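Gwion Voyle laughs when I ask who handled the money in his house growing up. "Mum did, and Dad handed over his pay and got a bit back for the pub," he says, pouring me a second cup of tea before I've made a dent in the first.

He and Rhiannon Llewellyn have been together since their Jarkley days, and they do it differently (after a few false starts, they'll both tell you!). Each puts $900 a month into a shared account for rent, food and power, and whatever is left stays your own.

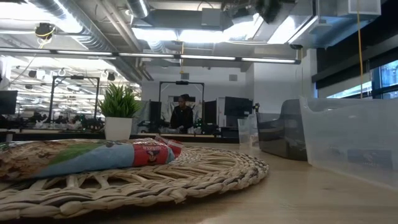

A snack packet on a woven placemat.

Rhiannon wasn't keen at first. "I earned less than he did, so even halves didn't feel very even to me," she says. "We had a proper row over it, and then we went for a long walk and sorted out that he'd cover the car."

They have one other rule, and it's a simple one: anything over $100 from the shared account gets talked about first.
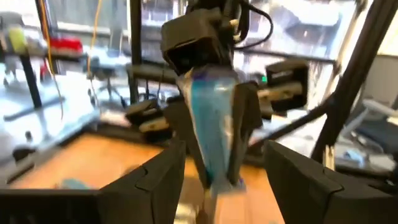 Has the rule ever been broken?

"Once, by me," says Gwion. "I spent $284 on a coat for her birthday, out of the shared account, so she'd half paid for her own present."

Rhiannon still wears the coat, mind you, and she's fond of it. What she minded was finding out from the bank statement,

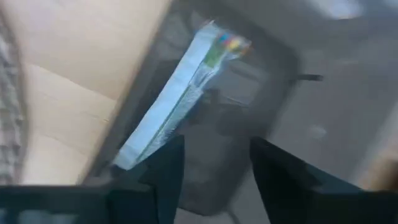

and she told him so over dinner that same night. These days they sit down on the first of the month with a pot of tea and go through the lot together, which takes them most of an hour because they keep wandering off into other subjects.

"I'd rather he asked me what I wanted," she says. "Mostly I want him home for dinner."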